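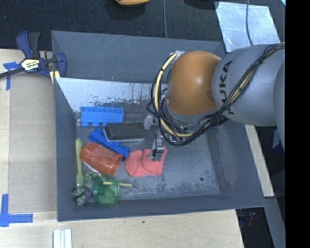

The workshop lead asked that it be minuted that a second picking cell should not be ordered until the spares for the first have been paid for. Stores took the opposite view, as the Gelter quote lapses at the end of June and the price is expected to rise. Both positions are noted. No vote was taken.

Equipment planning group, minutes
Meeting opened 2:00 pm. Minutes of the previous meeting accepted with one correction (item 4, "hose" to read "hoses").

1. Gripper fingers
Current fingers are replaced as a pair. Two quotes received. Gelter: $370 per pair, delivery in six weeks. Didora: cheaper per pair, but minimum order of 20 pairs and no returns on opened packs. The group preferred Gelter for this financial year. Didora to be asked whether the minimum can be split over two deliveries.
Action: Purchasing.

2. Cable and hose dressing
The cable bundle and hose on the arm hang in a loop at the joint above the gripper. Maintenance requested a proper dress pack in the new budget. Zullham quoted $2,159 fitted, travel not included. Engineering asked whether the quote covers the full reach of the arm into the bin, including the corners – the drawing supplied does not say. Held over until Zullham confirms in writing.
Action: Engineering to send bin dimensions.

3. Bins
The grey bin is scuffed on the walls and floor. Operations does not regard this as a fault. Vision asked for a matte liner to be priced at the same time as a replacement bin, so the two can be compared. Çınar can supply either. Agreed that fixed brackets be costed as well, the bin edge being held at present with a bar clamp.
Action: Operations.

4. Test items
The mixed set stays as is for budgeting purposes: soft goods, cups, bowls, utensils and toy blocks. Request for a second identical set declined. Lost or damaged pieces to be bought from petty cash and entered on the parts sheet.

5. Second cell
See opening remarks. Floor space is available but the power supply has not been checked. Facilities to report before any deposit is paid. Finance advised that a lease could be considered, with servicing shown on a separate line – figures to be circulated before the next meeting.

6. Other business
The parts sheet is to show lead times in weeks, not days. Old quotes to be moved to the archive folder.

Meeting closed 3:10 pm. Next meeting in July, same room.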